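Front-loading washing machine

A front-loading washing machine, also called a horizontal-axis washer, is a household appliance that washes textiles in a drum turning about a horizontal or slightly tilted shaft. Laundry is put in and taken out through a round door in the front of the cabinet. The type is standard in homes where the machine has to fit under a counter or in a narrow utility space, and it is widely used for clothing, bedding and small washable household goods, including some plush toys.

Operating principle

The drum holds the load above a shallow pool of water. As it turns, raised lifters on its inner wall carry the laundry up one side and let it fall back. Cleaning comes from this repeated drop, from rubbing between items, and from detergent solution passing through the fabric. The water level usually stays below the bottom of the door opening, so the machine uses less water than a top-loading washer with a central agitator.

A full cycle consists of filling, washing, draining, one or more rinses, and spinning. In the wash stage the drum turns in both directions with short pauses, which keeps long items from winding into a rope. In the spin stage it turns fast enough to hold the load against the wall, and water leaves through the perforations into the outer tub.

Cabinet and drum

The cabinet is a box of painted sheet steel, most often white, with a top panel, a removable rear panel and a plastic control fascia. Inside it, the outer tub hangs from springs and is steadied by dampers. Concrete or cast-iron weights are bolted to the tub to limit its movement. The drum turns inside the tub on a shaft carried by two bearings at the rear.

Drums are made of stainless steel in nearly all current machines. The wall is pierced with small holes and is often pressed into a pattern of raised dimples or shallow pillows. The pattern lifts fabric slightly from the holes during spinning and reduces snagging. Some machines light the drum from inside when the door is open, which helps the user find socks and other small items left against the wall.

Transport bolts lock the tub to the cabinet during shipping. They must be removed before the first cycle. Running a machine with the bolts in place causes severe vibration and can damage the bearings.

Door and gasket

The door is a round frame, usually plastic or metal, around a glass bowl. It swings on a single hinge bolted to the front panel. A flexible rubber gasket, also called the bellows or boot, joins the outer tub to the door opening and seals against the glass when the door is shut. Because the tub moves and the cabinet does not, the gasket is folded to allow travel in every direction.

Opposite the hinge is a slot for the door latch. A hook on the door enters the slot and is held by an electrical lock for the length of the cycle. The lock releases when the drum has stopped and the water level is low enough, in many models after a delay. A door that will not open at the end of a program is most often waiting for this delay, or for water that has not drained.
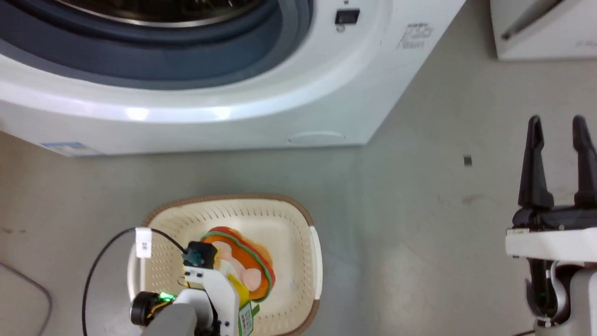 Plastic basket with a plush toy in front of a front-loading washer.

Loading and unloading

Loads are commonly judged by eye. A cotton load may fill the drum while leaving a hand's width free at the top. Synthetic fabrics are washed at half capacity, and wool at one third or less. An overfilled drum prevents the load from falling, and a drum holding one heavy item may fail to balance, so that the machine repeats its distribution stage and shortens or cancels the spin.

A basket set on the floor directly below the door shortens the reach and catches items that slip from the opening. Low, rectangular plastic baskets suit this position, as they clear the swing of the door on most machines. Perforated walls let air reach damp laundry and let water escape if the basket is rinsed out. Woven baskets and fabric hampers are also used, but are slower to dry and may mark wet textiles.

Before loading, pockets are emptied, zippers are closed and small articles are placed in mesh bags. After unloading, the folds of the gasket are checked by hand. Coins, hairpins and infant socks collect at the lowest point of the fold.

Washing plush toys

Plush toys are washed in a front-loader when the care label allows it. The relevant properties are the filling, the outer fabric, and any parts that are glued on. Polyester fiber filling tolerates machine washing well. Foam beads may escape through a weak seam, and toys with battery compartments or sound modules are cleaned by hand unless the unit can be taken out.

The usual practice is a mesh bag, a cold or lukewarm delicate program, a small dose of liquid detergent, and a spin of 600 revolutions per minute or less. Toys with trim in strong colors are first tested for bleeding with a damp white cloth pressed against each color for a minute. Shaped toys made of several layers, such as those that imitate food, hold water between the layers and dry slowly. They are pressed in a towel, pulled back into shape and left in moving air - on a rack, not hung by a thin part - until the center is dry. A toy that feels dry outside may still be damp in the filling, and storage in that state leads to odor and mildew.

A single large plush toy is a common cause of unbalanced spin. One or two towels of similar weight are added to spread the load.

Front panel markings and service points

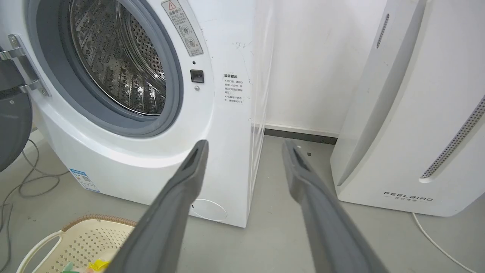 Reading time: 7 minutes

The front panel carries several kinds of marking. An energy label, where required, gives the efficiency class and consumption figures in the format of the country of sale. It is supplied as an adhesive sticker and many owners leave it in place for the life of the machine. Warning labels combine a triangular exclamation sign with round pictograms, and a diagonal bar across a pictogram marks a prohibited action. Longer safety notes may be printed directly on the cabinet next to the door opening, where they are read with the door open. Machines sold in China carry these notes in Chinese, and typical subjects include the conditions under which the door may be opened.

The drain filter is reached through a small cover low on the front panel, usually at the right. The cover may be round or rectangular and sits nearly flush, with only a thin seam showing. It is opened with a coin, a flat tool or a finger recess, depending on the model. Behind it is a screw-in filter that stops lint and solid objects before they enter the pump.

Installation and clearance

A front-loader needs a firm, level floor. Concrete and tile over concrete are preferred. Timber floors transmit vibration and may need a stiffening board below the machine. The four feet are adjusted with a wrench until the cabinet does not rock when pressed at opposite corners, and the lock nuts are then tightened against the base.

A cabinet depth of 500 millimeters or less is usually sold as "slim." The space required is greater than the stated depth, as the hoses add to it at the rear and the door bowl may stand out beyond the front panel. Side clearance is small, but a gap should be kept between the machine and any appliance beside it. Air purifiers, fans and similar light units placed against the cabinet can pick up vibration during the spin and creep across the floor. The gap also allows access to the filter cover and gives a place to check for leaks.

The door needs free space through its full arc. Most household doors are hinged at the left, and a wall on that side limits the opening angle. Reversible doors are uncommon on washers, although they are usual on dryers.

Maintenance

Routine care is light. The gasket is wiped after the last load of the day and the door is left ajar so that the drum can dry. The detergent drawer is removed and rinsed every few weeks. A hot maintenance cycle at 60 °C or above, run empty, reduces the film of detergent and body oils that builds up in the tub. Households that wash only at low temperatures should run it more often.

The drain filter is cleaned when drainage slows, and otherwise every two to three months. A shallow tray and a towel are placed under the cover first. The filter is turned slowly until water begins to run, and is removed only when the flow has stopped. Hot water left from an interrupted cycle should be allowed to cool.

Scuffs on the enamel are cosmetic unless the paint is broken. Broken paint near the base is cleaned, dried and covered with appliance enamel to prevent rust. Abrasive pads dull the finish and are avoided.

Common faults

Slow draining is caused by a blocked filter, a kinked hose or a failed pump. Gray marks on laundry often come from residue on the gasket. Loud rumbling that rises with spin speed indicates worn bearings, while knocking suggests a loose weight or a failed damper. Water at the front of the machine points to a torn gasket, hair or thread on the sealing face, or a filter that was not screwed fully home.

Terminology

"Gasket," "boot" and "bellows" are used for the same part, the last mainly in service literature. "Drum" refers to the inner perforated cylinder and "tub" to the fixed outer vessel, though sales material often uses the two words without distinction.

See also: Clothes dryer; Drain pump; Laundry basket; Laundry symbol; Textile care

Entry revised in May by Walid Sayegh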